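About Drellell

Old stuff, new homes, and a very long table
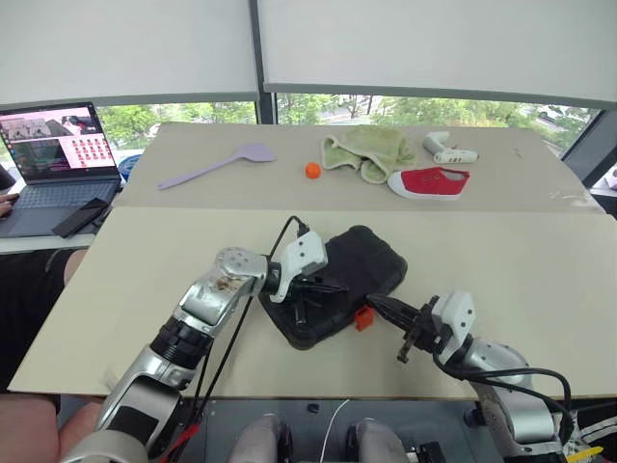 Drellell is a household reuse workshop in Ullham, and we love the things most people are about to throw out. Our sorting table is the heart of the place, and it's where every donation gets its first proper look. Kitchen things, shoes, towels, toys and tools all come through the same door, so you get some wonderful neighbors: a lavender spatula with a long thin handle, a pale green towel in a crumple, a red canvas sneaker with a white sole, a little orange ball. We think that mix is half the fun! A tablet case can go to a student, a towel can go to the animal shelter, and a single shoe goes on the "waiting for its twin" shelf (you would be amazed how often the twin shows up).

How we started

Precious Nel opened Drellell in her garage with 7 plastic tubs and a label maker. She had just helped her aunt move out of a house she'd lived in for decades, and she couldn't stand to see good pans and perfectly fine lamps go to the dump. Friends heard about it and started dropping off bags, the garage filled up, and by the next April we had moved into the old Hong building, with big windows and room to spread out.

Yaryna Sirko joined that same spring and set up our repair bench. She can sew on a strap, replace a plug or save a wobbly stool, and she loves showing other people how to do it too. Her beginner evenings take up to 13 people and they fill fast, so please sign up early.

What we do

We take in small household goods, sort them, clean them, fix what can be fixed and pass them on. Over 900 families have picked up something from our shelves — school bags, mixing bowls, rain boots, board games with all the pieces (we check!).

We also run Bendik, our sorting class for schools. Students get a mixed box and decide together what each thing is, who might use it and what it needs first. The arguments are terrific. One group spent most of an hour on a melon baller.

Bringing things in

Please bring no more than 5 bags or boxes at a time. Clothes and towels should be washed, and cords should be tied to whatever they belong to. We can't take mattresses, paint or car seats. If you aren't sure about something, call the front desk and describe it — we enjoy those calls more than we probably should.

Page updated 7/22/26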